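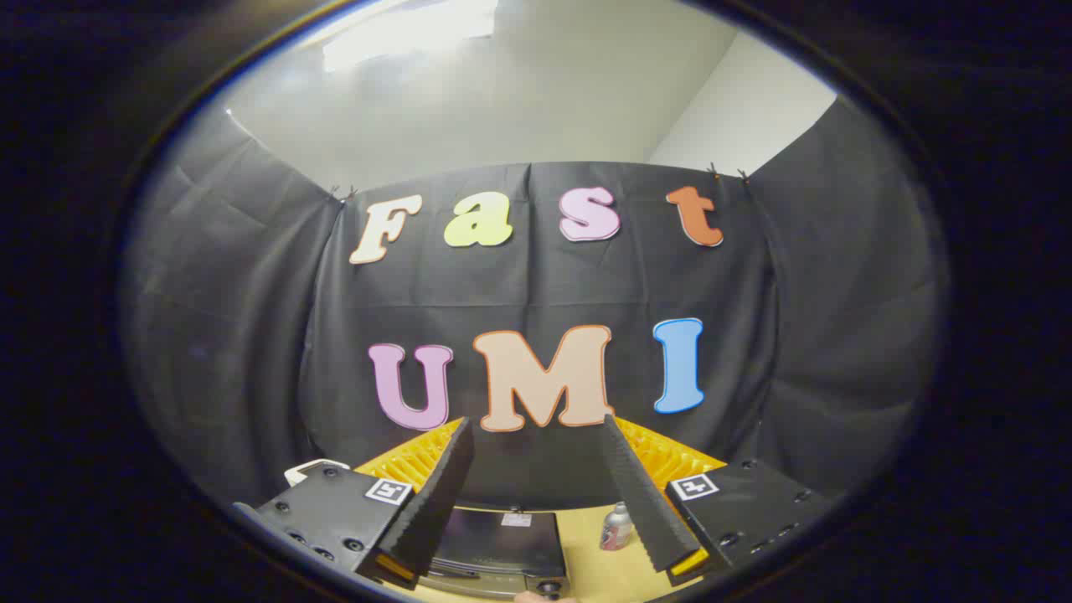
케메로(Kemero) 오픈데이 다녀옴. 07/07/2024. 까먹기 전에 급하게 적는다. 두서 없음 주의.

버스 16번 타고 종점 하나 전에서 내림. 거기서 언덕길 9분. 간판이 작아서 한 번 지나쳤다가 돌아옴. 입구에서 이름 적고 스티커 받고 바로 입장. 입장료 없음, 주차는 거의 불가능.

1층은 졸리(Jolley) 목공실. 톱밥 냄새 좋았는데 사람이 너무 많아서 패스. 나중에 다시 와야지 했다가 결국 못 봄. 아쉽.

계단 올라가서 618호. 6층인데 엘리베이터 줄이 길어서 걸어감, 무릎... 여기가 오늘 제일 오래 있었던 방이다. 흰 벽 흰 천장에 검은 천으로 ㄷ자 칸을 쳐놨음. 가운데 한 폭, 양옆으로 한 폭씩. 무광이라 번들거리지 않는 게 마음에 들었다. 위쪽은 작고 어두운 색 집게로 물려놨는데 가운데 폭 모서리마다 두 개씩. 다리가 철사처럼 가느다란 그런 집게. 집게 사이가 살짝 처지긴 하는데 이 정도면 뭐. 주름도 꽤 있고 가로로 이음선도 하나 지나감. 우리 동아리 방에도 이렇게 하면 되겠다 싶어서 한참 봄. 가벽 빌릴 돈 없으니까.

글자가 또 귀여움. 폼으로 오린 큰 글자로 윗줄 Fast, 아랫줄 UMI. 글자마다 색이 다 다르다. 크림색 F에 주황 테두리, a는 라임빛 노랑, s는 분홍, t는 주황. UMI는 더 크고 M이 제일 넓적함. 하늘색 I에 진한 파랑 테두리가 제일 예뻣다. 통통하고 둥근 글씨체라 검은 천 위에서 확 산다. 테두리를 본색보다 진하게 두른 글자가 특히 깔끔해 보임. 메모: 2월 전시 때 제목 글자 이걸로. 종이에 출력해서 붙이는 건 이제 그만하자.

조명은 천장에 네모난 등이 환하게 켜져 있었음. 천 치고 글자 달고, 그걸로 분위기가 나네.

옆방은 포타치(Potach) 염색 체험. 예약제라 문 앞에서 구경만. 쪽빛 손수건 널어둔 거 예뻤고 체험비는 안내판에 없었다. 전화로 물어보라고 함. 복도 끝에서 라우(Lau) 천 가게가 자투리 원단을 팔길래 검은 면 한 뭉치 삼. 두께가 얇아서 배경용으로는 좀 비칠 듯. 두 겹으로 해봐야 알겠음. 집게는 안 팔더라. 문구점 가야 됨.

점심은 1층 매점 김밥. 그냥 그럼. 물은 꼭 챙겨 가세요 정수기가 한 대뿐이라 계속 줄 서 있음.

다음에 갈 사람 참고:
윗층부터 보고 내려오는 게 편함
오전이 한산하다고 안내하시는 분이 그럼
화장실은 짝수 층에만 있음
염색은 무조건 예약하고 갈것

목공실은 다음 오픈데이에 다시 도전. 줄자 가져가서 칸 폭도 좀 재와야 되는데 이번엔 깜빡했다.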